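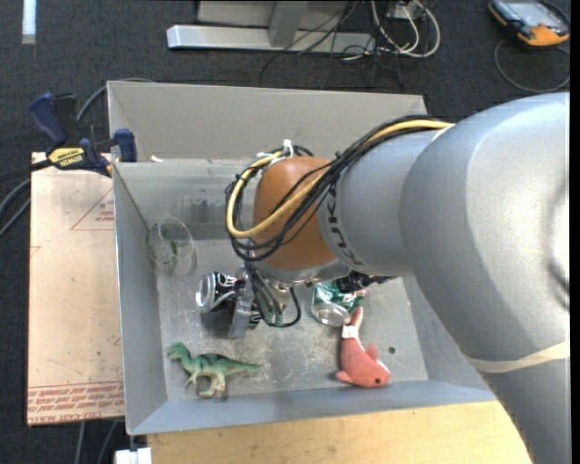

Bin picking with the Jaltau kit: cans, a cup and two toy-shaped problems.

I have had the Jaltau picking kit on loan since January and have now put it through 4000 picks, so it is time to write up the results. The kit is sold by Urness as an add-on for people who already own an arm. You get the gripper, a wrist adaptor, a control box, a licence for the grasp planner and a printed manual. You do not get the arm, the bin or any cable management worth the name.

Fitting the adaptor took most of a Tuesday. The bolt pattern matched, but the supplied screws were too long and bottomed out before the plate was tight. Urness sent shorter ones without argument. The manual shows the cables leaving the wrist in one tidy run, and I could not get this to work through the full range of the last joint. My loop is larger than theirs and held with cable ties. Leave more slack than you think and run the wrist to both limits by hand before you tighten anything.

The planner needs the bin to stay where it was when you calibrated. Mine is clamped at one corner with an Irwin bar clamp. Before I did this, the bin crept a little with each contact against the wall, and after a long session the planner was aiming at places where the floor used to be.

Results by object, in the order I would worry about them:

Drink cans. Good when undamaged and lying on their side. A crumpled can is harder, as the planner fits a cylinder to it and closes on a width that is no longer there. Version 2 of the planner has a setting called loose fit, which helps at some cost in speed.

Clear plastic cup. Poor. The depth data comes back with holes in it and the planner often skips the cup until everything else has gone. When it does try, it goes for the rim, and the default force is too high. I turned it down to 20 per cent of maximum and stopped crushing them. In a corner I would not rely on it at all.

Toy dinosaur. Better than expected. The long tail gives the planner something narrow to aim at, although it swings under the gripper on the way up.

Plush fish. Mixed. The fingers close well enough on the narrow part by the tail. A grasp on the head tends to slide off, and the planner has no idea that the tag is not part of the body. Kristýna Vaněk suggested masking out anything that thin, and I have this on my list.

Cycle time is fine for my purposes and nowhere near what the brochure suggests. Most of the delay is planning – the arm itself is seldom what you wait for. Ľubomír Machala runs the same kit at Darnemport on a faster computer and reports much shorter pauses, so budget for that as well.

Support has been decent. I wrote twice, once on the screws and once on a licence fault, and Igor Procházka at Urness answered both. The licence fault needed a new file and a restart. The log viewer still drops the last entry when you export, and they know about it.

Would I buy it? For mixed rigid items, yes. For clear plastic, wait for the next planner release. The loan runs a while longer and I want to try the narrower fingers next.

Search this blog: type and press enter
Contact | Copyright Libor Vaněk | Back to top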